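Workshop tips: gripper software, the stuff we keep forgetting
Notes from the Zurken bench. Add your own at the bottom.

1. Clock first. Both grippers off the same time source before you record anything. A 2 frame slip looks fine on playback and wrecks the policy later. Gladys Koech lost a whole afternoon to it in March.

2. Exposure. Lock it. Auto exposure plus a white table plus daylight = brightness pumping every time the wrist turns. Set it by hand facing the windows, then check again facing the desks.

3. Tracking on plain surfaces. White tabletop gives the tracker next to nothing to hold on to. Keep room in view at the top – desks, plants, pillar, all good features. If the count drops under 600 for more than a moment, the run gets flagged. Don't delete, flag.

4. Mask your own fingers. Static mask over the housing, plus a moving one for the jaws. Otherwise the tracker locks onto the yellow parts and thinks you're standing still. Redo the mask after any finger swap, yes even the same model.

5. Relative pose between two grippers. Tip to tip is the quick check. Bring the tips close, hold, read the offset in the viewer. Way off means one map didn't merge.
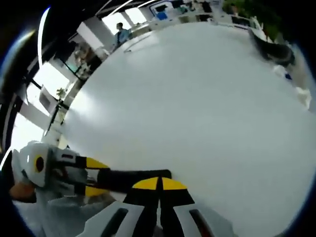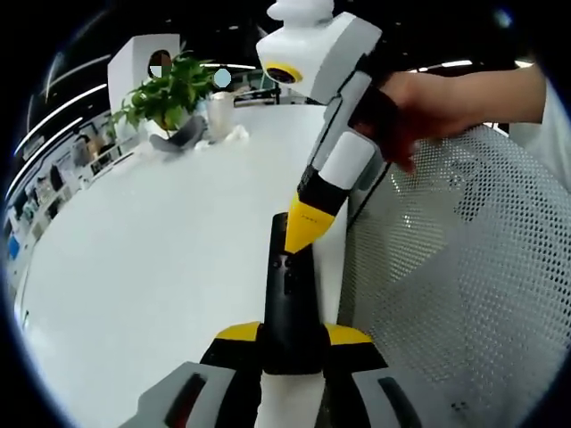
6. Blur faces before upload. Run the blur pass on the raw video, then scrub through at 4x. It misses people who are small and far back, or turned sideways. Ataberk Baysal's script pads the box, use that one.

7. Naming. Site_bench_run, lower case, no spaces. Kozan and Roneck files got mixed once becuase somebody wrote "final2".

8. Disk. Runs stop silently when the card is full. 2,000 frames free at least before you start or swap the card.

9. Replay in the planner at half speed. Watch the elbow, not the tip. If run 122 still crashes the viewer, update – Lurdes Neves fixed it on the main branch, old installs dont have it.

Still to write up: gripper width calibration, Muammer Türkmen has the numbers.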